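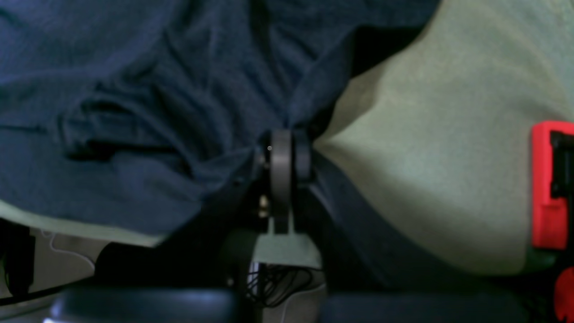 글: Tobias Iwasaki (Quintanilla 지상조업 장비교육 담당)
등록일: 11월 18일

전동 벨트로더 운행 전 점검, 처음부터 끝까지 따라 하기

벨트로더는 램프에서 가장 저평가된 장비라고 생각합니다. 견인차는 덩치로 눈길을 끌고 제빙차는 겨울마다 주인공이 되는데, 벨트로더는 하루 종일 수하물을 올리고 내리면서도 칭찬 한 번 못 듣지요. 저는 이 장비를 정말 좋아합니다! 구조가 솔직해서 조금만 들여다볼 줄 알면 상태를 금방 알려 주거든요.

이 글은 Hostska 공항 램프에서 쓰는 Zatetti 전동 벨트로더를 기준으로 썼습니다. 우리 지점에 들어와 있는 34대가 모두 같은 기종이라 설명도 거기에 맞췄습니다. 다른 제조사 장비를 쓰는 분도 순서는 거의 그대로 가져다 쓸 수 있지만, 스위치 위치나 경고등 이름, 허용 기준은 반드시 해당 장비의 취급설명서를 따라 주세요. 디젤 기종이라면 오일과 냉각수, 연료 점검을 따로 더해야 합니다.

지난 5월에 신입 교육용으로 짧게 만들었던 안내문을 이번에 크게 고쳐 썼습니다. 그때 받은 질문이 워낙 좋았어요. "벨트가 얼마나 쏠려야 쏠린 건가요?" 같은 질문 말이죠. 그런 부분을 훨씬 자세히 풀었습니다.

준비물

반사조끼와 안전화, 청력보호구는 기본입니다. 여기에 손전등, 얇은 작업장갑, 마른 걸레, 그리고 Clarnex 점검 앱이 깔린 단말기를 챙기세요. 손전등은 밝은 낮에도 꼭 필요합니다. 붐 아래쪽과 섀시 안쪽은 한낮에도 컴컴해서 유압유가 맺혀 있어도 그냥 지나치기 쉽습니다. 장갑은 두꺼운 것보다 손끝 감각이 살아 있는 쪽이 좋습니다.

반지, 목걸이, 늘어진 출입증 끈은 빼거나 조끼 안으로 넣습니다. 움직이는 벨트 옆에서 일한다는 걸 잊지 마세요. 긴 머리도 묶고, 소매 단추도 잠급니다.

시작하기 전에

장비는 평평한 주기 구역에 세워 두고, 주차 브레이크를 걸고, 변속 선택 스위치를 중립에 둡니다. 고임목이 제자리에 있는지 먼저 봅니다. 충전 중이었다면 충전기를 정지시킨 다음 커넥터를 뽑습니다. 순서가 바뀌면 접점에 아크가 생길 수 있으니 이 부분만큼은 절대 서두르지 마세요. 케이블은 바닥에 두지 말고 거치대에 감아 걸어 둡니다. 다음 사람이 정말 고마워합니다.

전원은 아직 켜지 않습니다. 앞의 세 단계는 모두 전원을 끈 상태에서 합니다.

1단계. 멀리서 한 바퀴

장비에서 몇 걸음 떨어져 천천히 한 바퀴 돕니다. 제가 제일 좋아하는 단계예요! 가까이 붙으면 안 보이던 것이 떨어져서 보면 한눈에 들어옵니다. 차체가 한쪽으로 기울어 있지 않은지, 붐이 거치대에 반듯하게 내려앉아 있는지, 바닥에 새로 생긴 얼룩이 없는지 봅니다.

얼룩을 발견했다면 마른 걸레로 살짝 찍어 보세요. 물인지 기름인지 금방 구분됩니다. 기름이면 그 자리에서 점검을 멈추고 정비팀에 연락합니다. 손으로 만져서 새는 곳을 찾으려 하면 안 됩니다. 유압 라인의 미세한 누유는 압력이 걸려 있을 때 피부를 뚫고 들어갈 수 있고, 이런 부상은 겉으로 작아 보여도 응급 상황입니다.

돌 때는 늘 같은 방향으로 돌기를 권합니다. 저는 운전석 쪽 앞바퀴에서 시작해 시계 방향으로 돕니다. 반대 방향이어도 전혀 상관없어요. 중간에 누가 말을 걸었다면? 처음부터 다시 돕니다. 귀찮아도 다시요.

2단계. 바퀴와 차체

타이어는 옆면을 먼저 봅니다. 트레드가 멀쩡해도 옆면이 갈라지거나 부풀어 있으면 쓸 수 없습니다. 램프에는 나사, 지퍼 손잡이, 캐리어 바퀴 조각이 생각보다 많이 굴러다니니 트레드 사이에 박힌 것도 살핍니다. 작은 이물질을 빼냈다면 바닥에 던지지 말고 FOD 수거함에 넣으세요. 깊이 박힌 것은 뽑지 말고 그대로 둔 채 신고합니다.

휠너트는 눈으로 표시선을 확인합니다. 우리 장비에는 너트마다 노란 표시가 있어서 선이 어긋나면 풀리고 있다는 뜻입니다. 너트 둘레로 녹물이 흘러내린 자국도 같은 신호로 봅니다.

앞범퍼의 고무 완충재는 꼭 손으로 눌러 보세요. 항공기에 가장 가까이 가는 부분 가운데 하나입니다. 찢어졌거나 딱딱하게 굳었거나 고정 볼트 머리가 드러나 있으면 그 장비는 항공기 옆으로 갈 수 없습니다. 붐 앞쪽 끝의 완충재도 마찬가지입니다. 테이프로 감아 놓은 완충재는 불합격이에요. 테이프 솜씨가 아무리 훌륭해도 안 됩니다.

3단계. 벨트와 붐

드디어 주인공입니다! 벨트 표면을 따라 걸으면서 찢어진 곳, 가장자리가 풀린 곳, 이음부가 들뜬 곳을 찾습니다. 이음부는 한 번에 보이지 않을 수 있습니다. 그럴 때는 메모해 두었다가 5단계에서 벨트를 돌릴 때 확인하면 됩니다. 전원이 꺼져 있다고 벨트를 손으로 잡아당겨 돌리려는 분이 가끔 있는데, 롤러 사이에 손가락이 끼기 쉬우니 하지 마세요.

양옆 가이드 틈에는 수하물 꼬리표 조각이나 포장용 비닐, 끈이 자주 낍니다. 보이는 것은 전원이 꺼진 지금 제거합니다. 롤러 축에 단단히 감긴 것은 억지로 당기지 말고 정비팀에 넘기세요. 칼로 자르다가 벨트까지 베는 일이 실제로 있습니다.

손잡이 난간은 세워서 흔들어 봅니다. 잠금핀이 끝까지 들어가면 딸깍하는 느낌이 분명하게 옵니다. 조금이라도 헐거우면 기록하고 사용하지 않습니다. 사람이 체중을 싣고 기대는 부품이니까요.

붐 아래를 볼 때는 몸을 넣지 말고 옆에서 손전등을 비춥니다. 실린더 로드에 긁힌 자국이 있는지, 호스가 꺾이거나 다른 부품에 쓸리고 있는지, 안전 지지대가 제자리에 있는지 확인합니다. 올라간 붐 밑으로는 안전 지지대가 체결되어 있지 않은 한 누구도 들어가지 않습니다. 점검자도, 정비사도, 떨어진 장갑을 주우려는 사람도 똑같습니다.

4단계. 전원 켜기

주변에 사람이 없는지 확인하고, 운전석에 앉아 안전벨트를 맨 다음 전원을 켭니다. 계기판의 경고등이 한 번 모두 켜졌다가 꺼지는지 지켜보세요. 처음부터 켜지지 않는 경고등은 전구나 회로가 나갔을 가능성이 있습니다. 꺼지지 않는 것만큼이나 중요한데 놓치는 분이 많습니다.

배터리 잔량은 숫자만 보지 말고 지난 근무의 기록과 비교합니다. Clarnex 앱에서 장비 번호를 입력하면 직전 충전 종료 시점의 잔량이 나옵니다. 밤새 꽂아 두었는데도 가득 차지 않았다면 충전기 쪽 문제일 수도 있고 셀 상태가 나빠졌을 수도 있습니다. 어느 쪽인지 판단하는 건 정비팀 몫이고, 우리는 본 그대로 적으면 됩니다.

이어서 등화류를 봅니다. 전조등, 후미등, 방향지시등, 제동등, 경광등, 작업등 순서로 켭니다. 제동등은 동료가 뒤에서 봐 주면 제일 빠릅니다. 혼자라면 벽면에 비치는 빛으로 확인할 수 있습니다. 경음기와 후진 경보음도 잊지 마세요. 램프는 시끄러운 곳이라 소리가 작아졌다면 그것도 고장입니다.

5단계. 작동 시험

이 단계는 2인 1조로 합니다. 한 사람은 조작하고, 한 사람은 비상정지 버튼에 손이 닿는 위치에서 봅니다. 시작 전에 서로 눈을 맞추고 수신호를 정하세요.

가장 먼저 시험할 것은 비상정지 버튼입니다. 벨트를 저속으로 돌린 뒤 앞쪽 버튼을 눌러 즉시 멈추는지 보고, 버튼을 복귀시켰을 때 벨트가 저절로 다시 움직이지 않는지도 확인합니다. 뒤쪽 버튼, 운전석 버튼도 하나씩 같은 방법으로 시험합니다. "하나 되면 다 되겠지" 하고 넘어가고 싶은 마음, 저도 잘 압니다. 그래도 버튼마다 스위치가 따로 있으니 전부 눌러야 합니다.

다음은 벨트입니다. 전진으로 돌리고, 완전히 멈춘 다음 후진으로 돌립니다. 아까 메모해 둔 이음부가 지나갈 때 유심히 보세요. 소리도 중요합니다! 건강한 벨트는 고른 소리를 냅니다. 한 바퀴 돌 때마다 같은 지점에서 툭툭거리면 이음부나 롤러를 의심하고, 끼익하는 소리가 이어지면 베어링이나 장력을 의심합니다.

이제 약속했던 쏠림 이야기입니다. 벨트가 좌우로 살짝 움직이는 것 자체는 흔한 일입니다. 봐야 할 것은 움직였다가 가운데로 돌아오느냐입니다. 한쪽으로 붙은 채 돌아오지 않거나, 가장자리가 가이드에 닿아 말려 올라가거나, 고무 가루가 쌓이면 사용을 중지합니다. 장력 볼트를 직접 돌려 맞추려 하지 마세요. 양쪽이 조금만 달라져도 증상이 더 심해집니다.

마지막으로 붐의 앞뒤를 각각 올리고 내립니다. 움직임이 부드러운지, 중간에 덜컥거리지 않는지 봅니다. 앞쪽을 중간 높이에 멈춰 두고 2분 동안 지켜보세요. 그 사이에 눈에 띄게 내려앉으면 유압 계통을 점검해야 합니다. 지루한 시간이지만 저는 이때 난간과 작업등을 한 번 더 훑어봅니다.

6단계. 짧은 주행

주기 구역 안에서 저속으로 조금 움직여 봅니다. 출발하자마자 브레이크를 밟아 한쪽으로 끌리지 않는지 확인하고, 핸들을 좌우로 돌려 유격과 소리를 느껴 봅니다. 주차 브레이크도 시험합니다. 브레이크를 건 채 가속 페달을 건드리면 구동이 차단되어야 정상입니다.

붐은 반드시 완전히 내린 상태여야 합니다. 올린 채로 주행하면 무게중심이 달라지고 앞도 잘 안 보입니다. 항공기에 접근할 때 하는 브레이크 시험은 이것과 별개이니, 여기서 합격했다고 현장에서 생략하지 마세요.

7단계. 기록하기

Clarnex 앱을 열고 장비 번호를 찍은 다음 항목별로 입력합니다. 합격은 금방 끝나지만 불합격은 조금 정성을 들여 주세요. "벨트 이상"이라고만 적힌 기록을 받으면 정비사는 처음부터 전부 다시 봐야 합니다. 이렇게 적으면 훨씬 좋습니다.

"저속 전진 시 벨트가 운전석 쪽으로 쏠린 뒤 돌아오지 않음. 후진에서는 증상 없음. 가이드 안쪽에 고무 가루 있음."

이 세 문장이면 정비팀이 공구를 제대로 챙겨서 옵니다. 통신이 안 되는 구역이라면 앱에 임시 저장을 하고, 전송 완료 표시가 뜨는지 나중에 꼭 확인하세요.

사용할 수 없는 장비에는 사용금지 꼬리표를 핸들에 걸고 열쇠를 회수해 당직 데스크에 맡깁니다. 앱 입력만 해 놓고 열쇠를 그대로 두면 급한 누군가가 그 장비를 끌고 나갑니다. 꼬리표는 정비팀만 뗄 수 있습니다.

자주 받는 질문

비가 오는 날에도 똑같이 하나요?
네, 똑같이 합니다. 다만 젖은 벨트에서는 수하물이 미끄러지니 작동 시험 때 표면의 물기를 보고, 충전 커넥터 안쪽에 물이 들어갔는지 한 번 더 확인하세요. 젖은 커넥터는 꽂지 않습니다.

앞 근무자가 이미 점검했는데 또 해야 하나요?
해야 합니다. 앞 근무 동안 그 장비가 무슨 일을 겪었는지는 기록에 다 나오지 않습니다. 근무가 바뀌면 점검도 새로 시작합니다.

추운 날 유압이 느린데 고장인가요?
첫 작동에서 느리다가 몇 번 오르내린 뒤 나아진다면 기름이 차가워서 그런 경우가 많습니다. 그래도 나아지지 않거나 앞뒤 속도가 서로 다르면 기록하세요.

시간이 얼마나 걸려야 정상인가요?
처음에는 오래 걸려도 괜찮습니다. 익숙해지면 손이 알아서 움직이고, 그때부터는 정말 재미있어요! 장비마다 성격이 있다는 것도 알게 됩니다. 조금 시끄러워도 힘 좋은 녀석이 있고, 조용한데 벨트가 예민한 녀석도 있습니다.

혼자 근무할 때 작동 시험은 어떻게 하나요?
당직 데스크에 무전해서 한 사람을 요청합니다. 올 때까지 4단계까지 마쳐 두면 기다리는 시간도 아깝지 않습니다.

인쇄용 점검표는 Hostska 장비동 입구 게시판 옆에 꽂혀 있고, Clarnex 앱의 문서함에서도 받을 수 있습니다. 다음 글에서는 항공기 화물칸 문 앞에 벨트로더를 대는 방법과 유도자 수신호를 다룹니다. 궁금한 점이 있으면 교육실로 들러 주세요. 벨트로더 이야기라면 언제든 환영입니다!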